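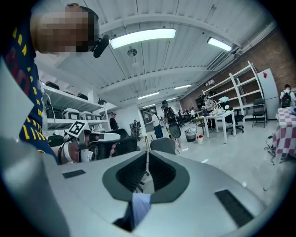 Issue 11

Printed shirts: making the lettering last

I've got a drawer full of tops with names and numbers on them, and for years I ruined every one. The print cracked, went sticky, or came off in little flakes all over the tumble dryer filter! My sister-in-law Halima finally took me in hand, so these are mostly her tips.

Turn the shirt inside out before it goes anywhere near the machine. Do up any zips in the same load (I lost a lovely green top to a pair of jeans). Cool wash, 30 at most, slow spin, and no fabric softener, as it can weaken the glue behind the print.

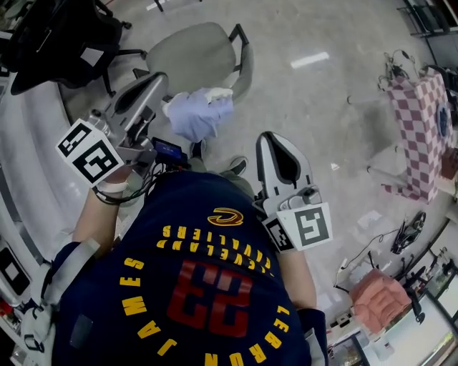

Navy Cavaliers jersey, red 23 edged in yellow.

Dry them flat or on a hanger, out of strong sun. If you must iron, do it from the inside with a tea towel between, and never park the iron on a number. My oldest shirt is from 2005 and the letters are still on, though the collar has seen better days.

For sweaty armpits, soak for 2 hours in cool water with 3 tablespoons of bicarb, then wash as usual. Ebere Oyewole wrote in to ask about white vinegar. I've only tried it on plain cotton, Ebere, so test a hidden seam first and let me know how you get on!

Next issue: getting candle wax out of a tablecloth.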